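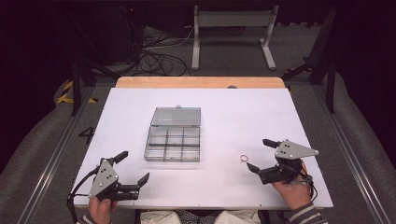

Workshop Tips: Planning a Small Automation Bench Without Blowing the Budget

Sorting little parts is where most small shops first start dreaming about automation, and I love that! It's a great first project. The parts are cheap, the bench is small, and you find out very quickly what you forgot to buy. I've now planned two of these benches, one for the Witum shop and one for the back room at Lundbridge, and these are the notes I wish I'd had taped to the wall the first time.

Start with the task, on paper

Write down one job in one sentence. "Put a rubber band in a compartment and close the lid" is a job. "Handle small parts" is a wish, and it will cost you a fortune. Once you have the sentence, do the job by hand at the bench and then do it again with whatever grippers you can borrow or rent. You'll learn more in an afternoon of that than from a month of catalogs.

Thin, bendy things are much harder than they look. If your job has rings, bands, washers or gaskets in it, try those first and leave the nice chunky blocks for later.

Rent the grippers before the arms

Hand-held grippers cost a fraction of what an arm does, and they let you check jaw shape, reach and opening width with your own two hands. My favorite tip on this whole page! We tried two jaw styles at Lundbridge and sent one back, which was a very cheap mistake compared to the one I made at Witum (ask me about the arm mount that didn't fit the bench).

If your job takes two hands, budget for two of everything: grippers, cables, mounts, spare jaws.

The bench itself

Buy this second. Rails along both sides of the bench are worth every penny because you can move a mount without drilling a new hole. Measure the rails before you order mounts, and measure the mounts' bolts too.

A plain white board on top of the work surface is a bargain upgrade. Dark and colored parts show up beautifully on it, you can wipe it down, and when it gets chewed up you swap it out. One caution -- clear plastic on white is tough to see, for cameras and for people. If you're using clear organizer boxes, pick up a gray or dark blue mat as well and try both.

Padding along the edges goes on the list too. Your forearms will thank you.

Boxes and bins

Get organizers with a lid that opens all the way and lies flat. A lid that springs halfway back will drive you up the wall. Fewer, bigger compartments are better to start with, and you can move to a finer grid once things are going well. Buy spares of the same model at the same time. Makers change the latch on these boxes constantly, and a new latch means redoing your setup.

Cables, always cables

Whatever you've set aside for cable management, double it. Leave slack near the wrist so nothing tugs when you turn your hand, then route the rest down the side of the bench and off the floor where people walk. Hook-and-loop ties beat zip ties while you're still changing things every day. Floor tape is cheap, so mark your walkway before the first box of gear arrives.

What we spent

The Lundbridge bench came to 2,388 dollars before any arm was bought. That covered the bench, rails, board, padding, boxes, cables and the gripper rental. Of that, 100 dollars was small bins and test parts, and I'd happily spend it again. We also held back 30 percent on top for surprises and used nearly all of it, mostly on a second power strip, longer cables and shipping on the jaws we returned.

For quotes, I used the Haddadin worksheet for comparing suppliers (it has a column for lead times, bless it) and kept the parts list in Zodico so everybody in the shop could see what was on order. A plain spreadsheet would do fine.

Before you sign for the arm

Ask what the spare jaws cost and how long they take to come. Ask whether the price includes the controller. Check the reach against your real bench with a tape measure, corners included. And get the return terms in writing -- we started asking in April and the last supplier took weeks to answer that one.

Updated 2022-06-02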